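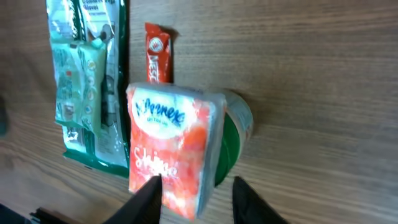 Quiénes somos
Drostulix es una empresa pequeña que prepara lotes de artículos de uso diario para oficinas, salas de espera y alojamientos rurales. Hablamos de cosas modestas: los pañuelos de papel, el café soluble en sobre, los guantes. Son productos que todo el mundo usa y que casi siempre faltan en el momento en que uno los busca.

Empezamos en una habitación con 2 mesas y hoy tenemos el almacén en la calle Flirkach, número 187. La manera de trabajar sigue siendo la misma. Antes de cerrar un lote, ponemos los artículos sobre la mesa de madera y los comparamos con la hoja del pedido – también cuando el cliente es antiguo y el pedido se repite cada mes.

Qué preparamos
El lote Nedeck es el más pequeño y está pensado para una recepción: pañuelos en paquete de bolsillo, sobres individuales de café y una bolsa de guantes. El lote Prendergast lleva lo mismo en cantidad mayor y se entrega en caja, con un plazo de pago de 90 días para las empresas.

Las marcas pueden cambiar según la temporada. Si usted prefiere una marca concreta, por ejemplo Nescafé para el café, escríbalo por favor en las observaciones del pedido.

Visitas y recogida
Se puede recoger el pedido en el almacén hasta las cinco de la tarde. En agosto cerramos. Para consultas por teléfono, la extensión es 2305.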